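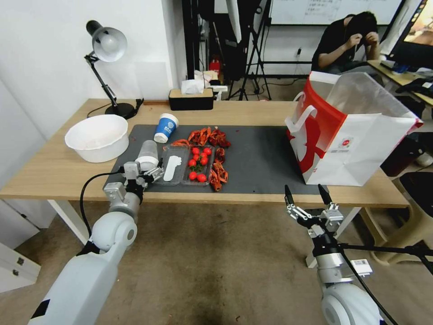
4. Turnaround, gallery size and album choice

Home Issues Authors Submit
Search this journal Enter keywords

Figure 4. Cherry tomatoes and a white plastic spoon in a clear two-compartment tray on a dark grey mat.

4.1 Material

The records used in this section come from two wedding photography studios, Stastside and Lacerda. Both work mainly in one metropolitan area and sell a similar mix of packages: full-day coverage by one or two photographers, an online gallery, and an optional printed album. The studios gave us their job logs for 200 weddings. Each log lists the date the files were backed up, the number of frames taken, the number delivered, the date the gallery opened to the couple, and the date the couple sent back their album choices, if they did.

Jobs that were cancelled or moved to another studio were left out before the logs reached us. Elopements were kept, although they are much shorter and skew the lower end of the frame counts. Engagement sessions were removed by matching the package code, and where the code was missing we asked the studio.

Galleries were hosted on Dradis, which stores a time stamp each time a picture is opened at full size or marked as a favourite. Album choices were made in Eter, a separate layout tool used by both studios. The two systems do not share a job number. Records were joined on the couple's surname and the wedding date, and then checked by hand. In 26 cases the join failed because the gallery had been opened by a parent or a planner under another name. Those jobs are used in the turnaround figures but not in the analysis of album choice.

4.2 Frames taken and frames delivered

The median number of frames taken was 3,193. Second photographers account for much of the spread. When two people cover the ceremony, both tend to shoot the processional and the exchange of rings in short bursts, and most of those frames are dropped in the first pass. Lacerda asks its second photographers to stay on guests during the vows – a rule it brought in partway through the period – and its counts fall from that point on. Stastside has no such rule and its counts are flat.

The number of pictures delivered varies much less. Both studios quote a range in the contract and both treat the top of the range as a soft target. Where the day ran to two ceremonies, for example a church service followed by a tea ceremony at the family home, the number delivered rose, but by less than the extra hours of coverage would suggest. Editors told us in written comments that they trim the reception to make room. We could confirm this for Stastside, whose folders are named by part of the day. Lacerda's folders are named by camera body, so the same check was not possible.

4.3 Time to gallery

Turnaround was measured from backup to gallery opening, in calendar days. The season effect is strong. Jobs from the busiest months waited longest, and the delay carried on into the quieter weeks that followed, when editors were still clearing the backlog. Neither studio changed its quoted turnaround with the season, so a couple married at the peak and a couple married well outside it had been promised the same date.

Sneak previews complicate the measure. Both studios send a small set of finished pictures within a few days, and a couple who has received one may be less concerned about the full gallery. We counted the preview as a separate event. It had no clear link with the time to gallery in either direction, but it did come before a drop in the number of emails asking when the pictures would be ready. Email counts were available only from Stastside.

Weddings edited in-house and weddings sent to an outside editor were compared within each studio. Outsourced jobs came back sooner and then waited longer for a final colour check, so that the totals were close. Mixed lighting was the most common note on returned work, especially for halls lit with tungsten fixtures and coloured dance floor lamps.

4.4 Album choice

Album packages allow a fixed number of pictures, and the couple picks from the gallery. Across the joined jobs with an album, the largest set of favourites marked in Dradis before any layout was started in Eter was 285, far above what the largest album on offer can hold. Long lists of this kind were slow to become albums. The couple had to cut the list down, and in the logs this shows up as a long run of small changes spread over many evenings.

Lacerda offers a pre-designed draft in which the studio fills the album first and the couple swaps pictures in or out. Stastside leaves the pages blank. Draft albums were approved sooner, with fewer swaps than the studio had allowed for in its pricing. Most swaps replaced a detail picture (flowers, stationery, table settings) with one of relatives. Portraits of the couple were rarely changed.

We did not ask couples how pleased they were with the finished album. Approval is a weak stand-in for that, and a quick approval may only mean that the couple wanted the job off their list. The two studios also differ in price, and couples who book the dearer packages may arrive with firmer views on layout. The comparison between draft and blank albums should be read with this in mind.

4.5 Coding of picture types

Delivered pictures were sorted into portraits, ceremony, family groups, guests, details and other. Food was coded as a detail when no face was in focus. Speeches were coded under guests unless the speaker was one of the couple. Drone pictures were placed in other, along with empty rooms and the outside of the venue. Where a picture fit two types, the coder chose the one that came first in the list above. This favours portraits, and counts for the later types are best taken as lower limits.

Contact the editors | Copyright the authors | Back to top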